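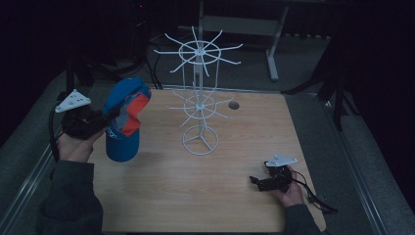
A white wire display rack on a wooden tabletop.

November 21, 2023 — The Bortolotti Prize for Research on Hearing Loss will open its next round in May, with two topics: noise damage in the inner ear, and tinnitus, which has kept plenty of its own researchers up at night.

Each topic carries one award. Entries may run to 500 words, a limit the judges intend to enforce this time, having read last round's.

Applicants need at least three published papers in the field. Papers described as "nearly accepted" will be admired but not counted.

The prize is funded by Kollis and run by Nustix, which also handles the forms — now two pages, down from a length we would prefer to forget. Winners will present their work at the Plenon meeting, where the microphones have been replaced.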